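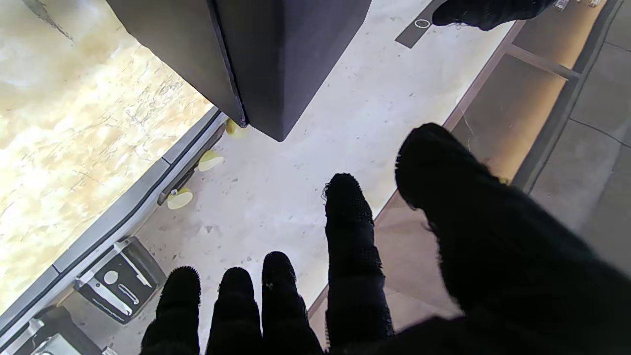
Dark gray box, pale speckled stone. Marbled panel at left.

The Box or the Bag

By Venla Koskela

Packing for a weekend, and I'm late again. Always late. Car's outside, engine running, and I'm still at the table with a box in one hand and a bag in the other.

So. Which one?

I've been asking people since January. The box people are firm. Boxes stack. Boxes keep their corners, and you can put one under a seat and forget it. A good lidded one from Teda will last you ten years if you don't sit on it (I sat on mine). The shop on the corner by Niskanen sells plain dark ones and can't keep them in stock.
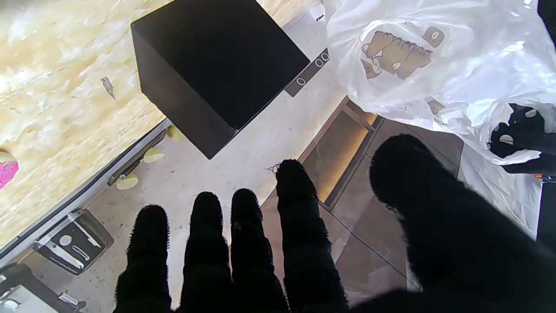 Corners go first, by the way. Always the corners - the color rubs off, then the edge gets soft, then the lid won't close right. You can fix it with a dab of black shoe polish. Looks fine from across a room. Nobody's checking teh bottom of your box.

The bag people, though. They have a point too. A thin plastic bag weighs nothing and folds down to the size of a sock. You can see what's in it. No digging for the charger. And it takes odd shapes, which a box never will - try getting a bunch of bananas into a box and then shutting it.
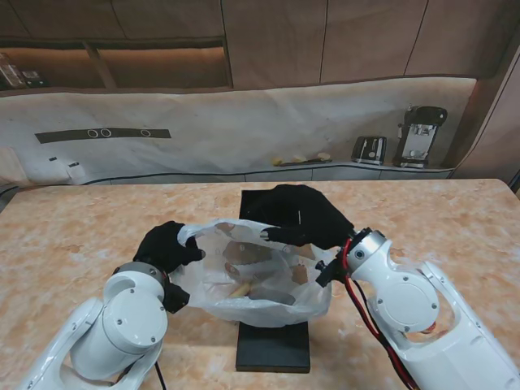 Wide open over the marbled tabletop: a translucent white bag, something pale yellow lying low inside, flat brown pieces farther back.

Trouble with a bag is the mouth. Needs two hands just to hold it open, and then what do you pack with? My aunt in Skusitz hangs hers off a drawer knob. Works great until someone opens the drawer.

My own rules, after 2 bad trips and one leaked shampoo:

Long things low. Soft stuff around them. Food in the bag, papers in the box, never the other way. Flat things last, on top, where you can grab them.

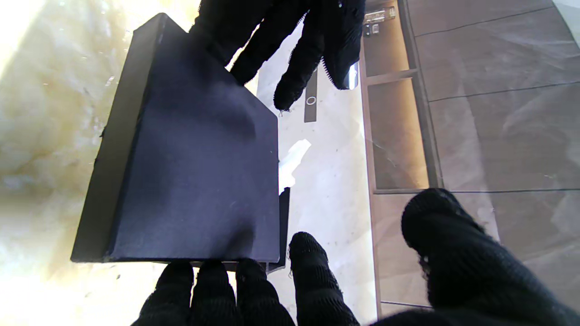
And clear the table before you start. I mean it. Receipts, tissues, keys, all of it. I once packed a whole box beautifuly and left my train ticket sitting next to it. Ninety minutes to the next one. I ate the bananas on the platform.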